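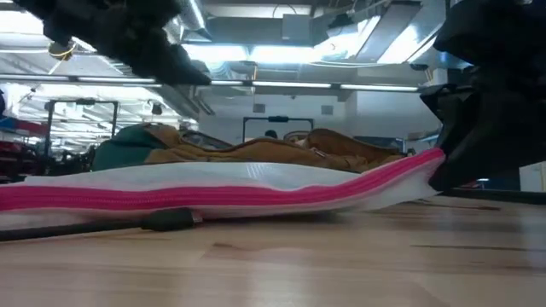

*White pouch with pink zipper on a wooden tabletop.*

## Unit 7: Reading a Recruitment Notice

Employment Skills Program, Callard Center

A recruitment notice is a formal document, and applicants are bound by its terms whether or not they have read them. Students should read the full notice before completing any part of the form.

**Eligibility.** Check the age limit, the required qualification and the cut-off date for each. In the Stellix clerical notice used in class, 43 posts are divided between 2 grades, and the experience requirement applies only to the higher grade.

**Category of post.** Permanent, contract and trainee posts may appear in one notice - the pay and the probation period will differ.

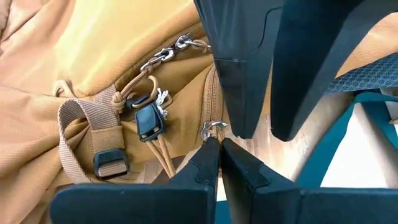 **Supporting papers.** Certificates must carry the same spelling of the applicant's name as the form. Where a notice asks for attested copies, plain photocopies will be refused.

**Closing date.** Unless the notice states otherwise, an application must be received by the closing date, not merely mailed by it.

### Written work

1. Compare the Pawlak and Zokis notices in the course reader and list five differences in their eligibility terms.
2. Draft a cover letter for one post in either notice.

Work is due Saturday, November 10, 2018, at the program office.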